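Irena Wasilewska
21st October

Okay, small confession thread. I have cleared the big table every single evening for a month and every single morning it is covered again, and I have finally started paying attention to what ends up on it. (1/9)

It's never the things I expect! I bought a mail tray, I bought a hook for the keys, and the mail and keys behave beautifully. It's the strays that get me - the little bits that belong to a kitchen or a desk or a craft box and can't decide which. (2/9)

Take the cardboard tubes. I save every one of them because my niece in Plasley makes rockets and owls and I don't know what else out of them, and then I forget to mail them, and then there's a tube standing next to the dishes like it was invited to lunch. (3/9)
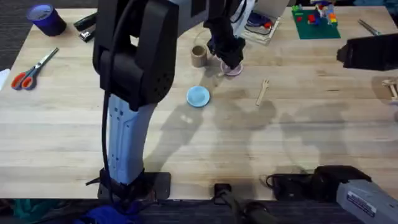
And I do love the dishes, that's half my trouble. The small light blue plate and the little pink dish came home with me from the Aseleck flea market back in September, 5 dollars for the pair, and I haven't been able to put them away in a cupboard since. They're too cheerful to live behind a door. (4/9)

The wooden fork is a different story. I had a whole set for picnics and I'm down to the one, and you'd think I would let it go, but it's so nice for olives. So it stays out, and it wanders. (5/9)

My mother's rule was that a thing on the table has to be walked home by whoever walks past it next. Lovely in a house with six people in it. Around here the person walking past is always me, usually with a dark blue cup in one hand, and then I set down the cup. You see how it goes. (6/9)

So this is the new plan, and I've stuck to it for 15 days now, which for me is practically a lifetime. One shallow basket at the end of the counter. Dishes go straight to the sink, and anything else that doesn't have a home goes in the basket, and I sort it while the kettle boils. (7/9)

The stapler has been the stubborn one. It has a drawer! A perfectly good drawer, with the staples in it! But I use it for recipe cards and seed packets and once, in an emergency, a hem, so maybe it's a kitchen tool now and I should just clear it a spot by the spices. (8/9)

Anyway, if you have a table like mine, tell me what turns up on yours. And if anybody near Plasley wants cardboard tubes, please speak up, the owls can't possibly need them all. (9/9)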